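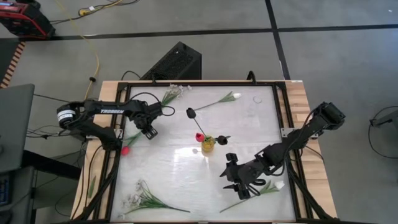
Last updated: 18 Sep 2019

I grew up with a mother who always had something in a jug on the kitchen windowsill, so when we moved to Brornley I promised myself I'd finally have tulips out front. Well, it has taken me 5 years to get around to it, but the bulbs are ordered!

I went back and forth between two catalogs for most of a week (my poor family heard all of it at supper). Cemell had the better prices, but Cruickshank had the late whites I'd been dreaming over, and in the end the late whites won. I ordered 600 bulbs. Yes, 600 – I know, I know. They'll go along the front path and then down the bank toward Sarance Road, where the grass has never done well anyway.

Our ground stays warm for ages, so I won't plant until the first days of December. Until then the bulbs will live in paper bags in the garage, away from the apples. I lost a whole box to mold one fall by leaving it in plastic, and I still feel bad about it.

If you've planted on a slope before, do tell me how deep you went. I've read six inches and I've read eight, and my back is hoping very much for six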